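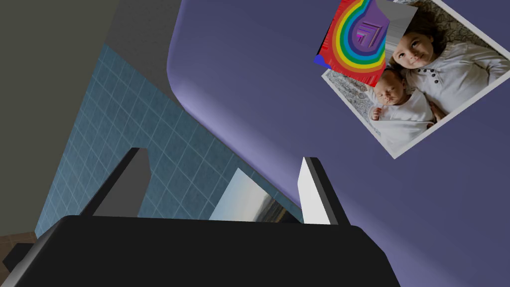

Printing landscapes at postcard size is mostly an exercise in deciding where the tonal range gets spent. A small print has no room for fine texture, so the eye reads it as two or three bands of value and judges the whole thing on how those bands meet. The little picture between the two fingers is a typical case: pale sky fading from white to light blue, with a darker band underneath that looks like a distant shoreline or hills. On most inkjets the white end of a sky like that is where the trouble starts. The driver lays down no ink at all past a certain point, and the paper base shows as a flat patch with a visible edge.

My fix is to cap the highlights before export. I set the output white to 97 per cent in the Skenetti profile, then add a touch of noise to the sky layer only. Banding in the light blue drops away at normal viewing distance. Ilham Siregar prefers to do it with a warmer paper and leave the file alone, and her test sheets from June are hard to fault, though the greys go a bit brown.

For the dark band I lift the shadows by 7 points and leave the colour as it is. Sharpening goes on last, at final size. The Tirkia matte stock I've been using needs 41 minutes before it can be stacked. I'm trying the Rondonuwu satin next and will post the curves when I have them.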